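Floor first, then the tables: Hestgate firm tests what a machine can clean

HESTGATE, 4 July 2024 – A small company in the old warehouse district has spent the first half of this year on a question which many people ask at home: can a machine do the cleaning yet? The answer of the company, Nuleo, is for the moment a cautious one. Some of the chores are possible on a good day. Most of them are still done better and faster by a person with a mop.

Nuleo began the work in January, together with Orilmont, a cleaning contractor which looks after offices, clinics and three shopping centres in the region. Orilmont has difficulty to find staff for the evening hours. Its operations manager, Uwe Frerichs, wanted to know which part of an evening shift could be given to a machine within the next few years, and he was ready to pay for an honest answer.

"I did not ask for a demonstration," Mr. Frerichs said. "I have seen many demonstrations. I asked for a list."

The list now exists. It contains 29 chores, taken from the real work sheets of Orilmont. They go from simple ones, such as pushing a chair back under a desk, to ones that most people would not think of as separate chores at all, such as lifting a cable before the mop arrives and laying it down again afterwards. For every chore the team at Nuleo wrote down how a person does it, how long it takes and what a machine would need to know before it starts.

After that, they tried. The trials used the company's own system, called Tazi, which learns from recorded movements of human hands. Of the 29 chores, Tazi could finish 15 at least one time without help. This number sounds better than it is, according to Sanaa El Sherbiny, who leads the trials. When the team asked for the same chore to be finished on every attempt during a whole evening, only two remained: emptying a small desk bin into a larger one, and wiping a table on which nothing is standing.

"A table with nothing on it is rare," Ms. El Sherbiny said. "In an office there is a cup, a plant, some papers. A person lifts the cup, wipes, and puts the cup back. For us these are three problems, and the second one is the only easy one."

Mopping was the chore that Orilmont cared about the most, and it is also where the results were the weakest. Flat robots which wash a big empty floor are already for sale and Orilmont owns several of them. They are good in a corridor or a supermarket aisle. They are much less good between table legs, around office chairs and in a corner where somebody has left a box. For such places the contractor still sends a person, and it was this person's work that Nuleo tried to copy.

The difficulty is partly in the tool. A mop has a long handle and a head that turns, and the person who holds it feels through the handle if the head is flat or if it has caught on something. People change their grip all the time without noticing. They also bend down, pull something loose with the fingers, stand up again and continue. Tazi could push a mop in a straight line over open floorboards. It could not yet bring the mop around a chair leg and keep the head flat, and it never managed to change the pad by itself.

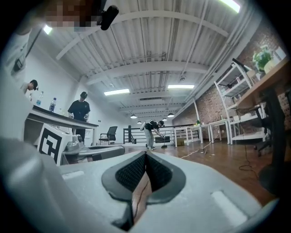
Tineke Verbruggen, in a letter to this newspaper after our first report on the project, wrote that she has cleaned offices for most of her working life and is not worried about her job. What she would like, she said, is a machine that carries the full bucket up the stairs, and she asked why the engineers always start with the part of the work that a cleaner can already do well. She added that a wet floor in a hurry is a danger to other people, and that she would not want to be the one who signs for it when a robot has left a puddle in front of the lift.

We put her question to Nuleo. Ms. El Sherbiny answered that it was a fair one. Stairs are not on the list because Orilmont's customers in the trial have lifts, but carrying is. A bucket with water in it was tried in the spring, at a quarter of its normal load, and the result was put under "not yet". The water moves, and the arm has to correct for it. When it corrects too much, the water moves more.

Puddles are a concern for Mr. Frerichs too. He explained that his insurance asks for a sign on every wet floor and for a person who has checked it. A machine which mops but cannot check would not save him the visit. "Then I pay for the machine and also for the employee who walks behind it," he said. He did not want to say how much the trial has cost his company.

Not everybody in the trade is so patient. Hicham Soliman has a workshop in Hestgate where bicycles and small motors are repaired, and he was invited to see the trials in spring as a possible customer. His floor collects metal shavings, oil and small screws. He was hoping for something that could sort the screws from the dirt before sweeping. He was told that this could take several years, and he has bought a magnet on a stick in the meantime.

"The magnet is fine," Mr. Soliman said. "But it does not do the brass ones."

Shop-floor chores will nevertheless have a larger place in the second part of the project, which starts after the summer. Nuleo believes that some of them are easier than household chores. Shelves in a stockroom have a fixed height and the boxes come in a few sizes only. In a home, the same drawer can hold batteries, string and a birthday candle. The company has removed two household chores from its list for the next round, folding a fitted sheet and cleaning behind a toilet, as it does not expect any progress with them soon. In their place come restocking a low shelf and flattening empty cartons.

There is also the matter of speed. In the trials, a chore that takes a cleaner under a minute often took the machine several minutes, and this does not include the time for preparing it. Nuleo does not see this as the main obstacle. An office is empty for the whole night, the company says, and a slow machine has many hours. Mr. Frerichs is less sure. His teams do several buildings in one evening, and a machine which stays in one building must be bought again for the next.

Ayman Fahmy, who represents cleaning staff at Orilmont, has followed the trials from the beginning. Under an agreement signed in January, no employee may lose hours because of the project as long as it runs, and staff who help to describe a chore are paid their normal rate for it. Mr. Fahmy said that the agreement has been respected so far. He would like it to be extended before the second part begins and not after.

He also said that writing the list had one effect which he did not expect. Several of his colleagues had never seen their own work written down step by step. The sheet for one ordinary washroom fills four pages. "Some of them took it home to show the family," Mr. Fahmy said. He intends to use the sheets in the next pay discussion.

As for the home, where most readers would like to see such a machine, Ms. El Sherbiny asks for patience. A private kitchen is more crowded than an office, she said, the people in it do not leave in the evening, and there may be a dog. She expects that useful help will arrive for single chores first, wiping and carrying light things, and that someone will still have to prepare the room. At her own place she uses an ordinary mop, and a small round vacuum robot that gets stuck under the couch.

Nuleo and Orilmont plan to publish the complete list, with the result for every chore, on their websites in the autumn. Cleaners and shop owners who want to propose a chore for the second part can do so in writing at the Hestgate office of Orilmont until the end of the summer. Proposals should say how often the chore is done, with which tools, and what usually goes wrong.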